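Jimard: Datensatz Tischflächen und Kleinteile

Der Teilbestand Narance dokumentiert Alltagsgegenstände auf Tischflächen in Wohn- und Arbeitsräumen. Er umfasst 3.221 Aufnahmen aus 70 Räumen; 388 davon zeigen Zimmerpflanzen.
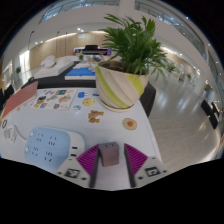
Abb. 1: Topfpflanze mit Untersetzer auf weißer Tischplatte, daneben Sticker und ein Stickerbogen.

Erfasst werden Gefäße, Papierwaren, Kabel und sonstige Kleinteile. Topf und Untersetzer gelten als getrennte Objekte. Einzelne Sticker erhalten je einen Eintrag, ein Bogen wird als Ganzes geführt. Für 191 Aufnahmen steht die Zweitprüfung noch aus.

Fachliche Verantwortung: Marisol Ruiz-Ortega
Pflege der Objektliste: Panagiotis Begović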